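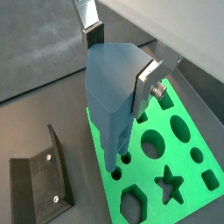
Sirkow Shapes is a small reference set covering one toy: a shape-sorter board and the loose blocks that go with it. Each record pairs a block with the opening it is meant for and notes the angle at which it was presented. The board is bright green, with ten openings cut through it, among them a hexagon, a five-pointed star and a rounded rectangle. Blocks are stored separately and are listed by outline, never by color – two outlines can share a color.

## Contents

- `board.csv` – one row per opening: outline, width, depth
- `blocks.csv` – one row per block: outline, height, edge type
- `trials/` – 56 records, one file each
- `notes.txt` – wear and cleaning log, kept since February

## Fields

| Field | Meaning |
|---|---|
| `outline` | shape name, lower case |
| `tilt` | degrees from vertical, 0 to 30 |
| `tries` | attempts before the record was closed, max 4 |
| `seated` | `yes`, `no` or `partial` |

## Known issues

Three records have no `tilt` value. They were left in; filter them before averaging. `partial` was used loosely in the early files and should be read as "not flush with the board."

Widths were measured at the top face only. Walls are treated as vertical.

## Versions

v3 renames `slot` to `outline`. Scripts written for v2 need that one change.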